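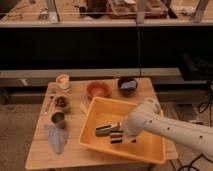
Filed under: Fashion & Style / Interviews

Kurniawati Hidayat has directed the costume and dress archive at the Vincze Institute for 15 years. Under her supervision, the archive has grown to more than 300 garments, most of them evening wear made for stage performers and their guests.

Her next exhibition, which opens in August, presents 32 gowns by the designer Tamás Hegyi. Visitors will see them alongside his pattern sheets and correspondence with clients.

"Mr. Hegyi is known for his sleeves, and I understand why," Ms. Hidayat said. "I wanted the public to look at the backs. He spent far more time on the back of a dress than on the front, and photographers rarely recorded it."

Mr. Hegyi, who closed his Jekthorpe workroom last year, lent nine pieces from his own collection. Asked whether he had been reluctant to part with them, he was brief. "They were in boxes," he said. "A dress in a box is of no use to anyone."

The two did not agree on every matter. Mr. Hegyi asked that a green silk coat be left out of the selection – he considers the collar a mistake – and Ms. Hidayat declined. "It is the first garment in which he cut the shoulder in one piece," she said. "The later work depends on it."

The coat will be shown in the second room, with the collar turned up as its first owner wore it. Mr. Hegyi has asked to write the label himself.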